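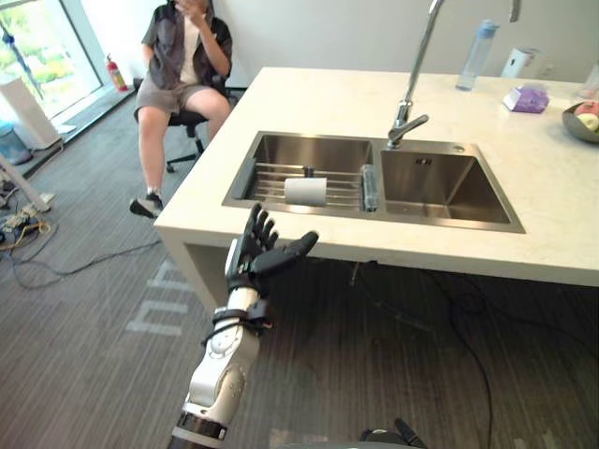
Opened by Aitana Aguirre | November 20, 2018 | Ticket 664 | Status: open, waiting on customer

Hi again, me with the broadband that keeps falling over. Your colleague on chat asked me to write down everything I've tried so I don't have to repeat it to the next person, so I've made a proper log of it. Sorry for the length!

Line: Driltis fibre, the 150 package
Router: the Retance one you sent with the contract
Address: flat in the Zabala building, Sorkard, as on the account

The problem

The connection drops for a minute or two, several times a day, then comes back by itself. All the lights on the router stay green while it's happening, which drove me up the wall at first (I kept being told that green means fine). Wifi stays connected on my phone and laptop, but no pages load and video calls freeze. The telly box goes at the same moment, so I don't think it's one device being silly.

What I tried first

Turned the router off, counted to thirty, turned it on again. You all ask for that one so yes, done, many times. It was fine for the rest of the evening and then dropped twice before breakfast.

Moved the router from the hall cupboard to the shelf outside it. The signal in the kitchen went up by a bar, lovely, but the drops carried on exactly as before.

Changed the wifi channel from automatic to 6 and then to 11. No difference with either, and I've put it back on automatic.

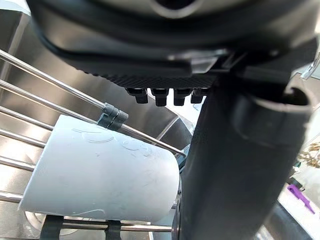
Attachment 2: row of short black pegs, seen close up

Taking wifi out of it

Chat suggested a cable, so I borrowed one from work and plugged the laptop straight into port 1. It dropped again after lunch with wifi switched off on the laptop. Swapped to port 3 and got another drop while I was in the middle of sending a form. I take that to mean the wifi is innocent, but tell me if I've got that wrong.

Then I left a ping running to the router and another to an outside address, 1000 of each. Every one to the router came back. The outside one lost almost 300, all in clumps, with perfectly good replies in between. I've saved both as text files and can send them over if you tell me where – the upload button on this form only seems to like pictures.

Factory reset

Held the little button in with a paperclip until the lights went out, then set everything up again from the card. Fiddly! The first time I let go too early and it just restarted. Second time it worked and asked me for the password on the label, so I know it really did wipe. Two hours of peace, then a drop.
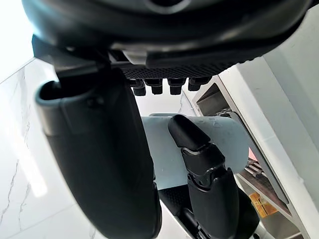
Attachment 3: textured black strip above the pegs, from underneath

The router's own log

I found the log page under Advanced, then System. Each time the connection goes there's a line saying "WAN lease renew failed", followed by a few "retrying", and then it gets an address again. I don't know what a lease is in this sense, but the times match the drops I'd scribbled on the back of an envelope, so it must be something. The firmware page says it's up to date, though when I press Check it spins for ages and goes back to the same screen.

I also asked my neighbour downstairs, who has Driltis too, with the older router. Hers hasn't dropped once this November as far as she knows. She did offer to swap for a night as a test. I said I'd ask you first in case it locks us both out.
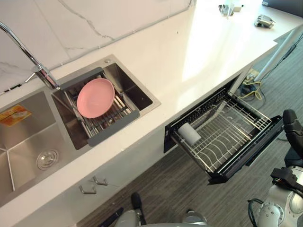
What I'd like from you

1. Someone to look at the line from your end at the times in the router log.
2. A yes or no on swapping routers with my neighbour.
3. If it's the Retance box that's at fault, a new one, please, and preferably posted to my work.

Mornings are best for calls. If it goes to voicemail, leave the ticket number and I'll ring back in my break. The reset wiped my old settings, so there's nothing on there I mind losing if you want to send it an update overnight.

Thanks,
Aitana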